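How do robots learn to put the lid on?

Picking up a saucepan lid is easy for you. You look at the knob, reach out, pinch it and lift. You probably don't remember learning to do it, but when you were a baby you couldn't.

A robot arm starts out like that baby. It can move very exactly, but it doesn't know what a lid is or why you would want to lift one. Somebody has to teach it.

Two ways to teach a robot

The old way is to write down every move. Go forward this far. Go down this far. Close the fingers. Robots in factories have worked this way for a long time, and they are very good at it, as long as everything is in exactly the same spot each time. If the pot is moved a little to the left, the robot will close its fingers on air.

The newer way is to show the robot what to do, again and again, and let a computer look for the pattern. This is called learning from demonstration. A demonstration is just a fancy word for showing someone how.

Elaine Batista is a robotics researcher. Her team works on a project called Clokow, which uses the second way. A person sits in a chair and holds a pair of handles. When the person moves the left handle, the robot's left arm moves too. The right handle moves the right arm. While this is going on, the computer saves what the cameras see and how every joint in the arms is bent.

One demonstration might be "lift the lid and put it on the table". Another might be "put the corn in the pot". The team recorded 2870 demonstrations before they began the main test. It took them until November.

Why does the pot keep moving?

Suppose you only ever practised catching a ball thrown from the same spot by the same person. You might get very good at that one throw. Then a friend throws from the other side of the yard and you miss.

Robots have the same problem. If the pot is always in the same place, the computer may learn the place and never learn the pot. So between demonstrations, the team moves things. They use tape to mark squares on the table, a bit like a giant game board. A list tells them which part of the table to put each thing on next. The squares help them spread the practice over the whole table, without going back to the same favourite spot.

The robot is not told about the list. It has to look through its cameras and work out where things are.

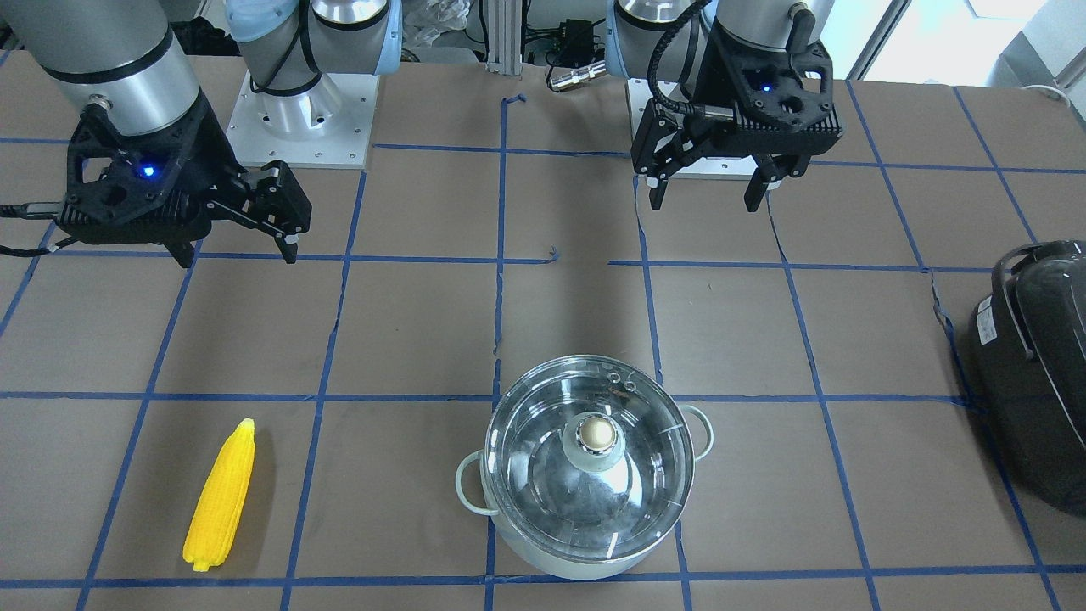 Two robot arms over the taped table, with toy corn and a pot ready to go.

Bright, shiny and see-through

Some objects are harder for robots than others. A toy ear of corn is bright yellow, so it stands out well from brown paper. A glass lid is much trickier. You can see through it, and it also shows reflections. A camera might pick up a bright patch on the glass that is really just a light in the room. The colour and shape of that patch change when the lid is moved.

People get fooled by glass too, which is why some big glass doors have stickers on them.

What did they find out?

The team wanted to know if moving things around really helped. They trained the same robot in 2 ways. In the first, it learned only from demonstrations where the pot stayed in one square. In the second, it learned from demonstrations where the pot had been all over the table. Both had the same number of demonstrations to learn from.

Then each one had 100 tries at lifting the lid, with the pot in a new spot every time. The robot that had seen the pot in many places did much better. The other one often reached for the old square, even when the pot wasn't there.

There was one surprise. When the pot was put back in its old square, the first robot was slightly better at the job – it had practised that one move far more often.

Words to know

Gripper: the part at the end of a robot arm that holds things. Many grippers have two fingers.
Joint: a place where an arm can bend or turn. Your elbow is a joint.
Demonstration: showing how something is done.
Data: information that has been collected and saved.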